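Clorketti Simulation Packages for Gripper Projects

Try the pick before you buy the arm. Clorketti builds simulated work cells for shops, labs and packers who are pricing a first gripper (or replacing an old one) and don't want to find out after delivery that the fingers are wrong.

Who buys it: mostly small lines, one or two stations. Vending refill, returns sorting, drinks handling, kitting. Bigger sites use it too but normally they come in through Waremen, our reseller, and get the multi-cell license.

What you get

Base scene license, 12 months, one seat
Wrist camera view, plus a fixed view you place yourself
Object set: cans, plates, small household items
Swappable tabletop and floor textures
Log export, plain CSV
Setup call, 1 hour 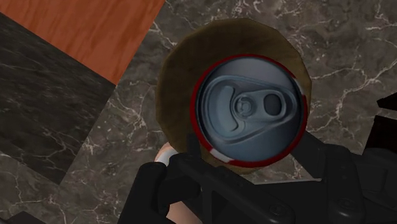

Overhead view in the simulator, black gripper below a beverage can with a red rim. Marble floor texture.

Cans are what people ask for first so they're in the base set. Shiny lid, thin rim, not much to grab if your fingers come in at a bad angle. If your real product is a can, bring us the diameter and the filled weight and we'll set it up on the call. Odd shapes are custom work, see below.

Pricing

Base license: $458 per seat per year
Extra gripper model: $269 each, one time
Custom object: quoted, send a drawing or a sample
Multi-cell license: through Waremen only

Prices good as of 14 June 2026. Tax not included. Schools and non-profits, ask Rosalind Fitzsimmons in sales before you order, we can't refund the difference afterwards.

Budgeting notes

The license is the small line. Plan for a decent graphics card if you don't have one, and plan for somebody's time. Roughly 6 weeks from order to a result you can show your boss, most of that is your people learning the tool and arguing over finger length. Put it in the budget as labor. Also leave money for a second set of fingers. You will want them.

Don't order the arm the same week as the license. We've had two customers do this and both ended up with a reach problem. Sort out reach, payload and table height first, then get the quote.

Gripper models in stock

Hubáček two-finger, standard
Hubáček two-finger, long
Gadia parallel, narrow body
Gadia parallel, wide body

Other makes on request, allow 4 weeks. We need the CAD file from you or the manufacturer, no file no model. Step format prefered.

Support

Email, weekdays. Tavion Dvorak handles installs and licenses, Niall Yule does custom objects and anything to do with contact or friction settings. Attach the log. Screenshots alone dont tell us much.

Ordering

Purchase orders accepted, net 30. Card for single seats. Keys go out by email once payment clears, check your spam folder. Renewal notice is sent one month ahead to whoever is listed as license contact, so keep that name current.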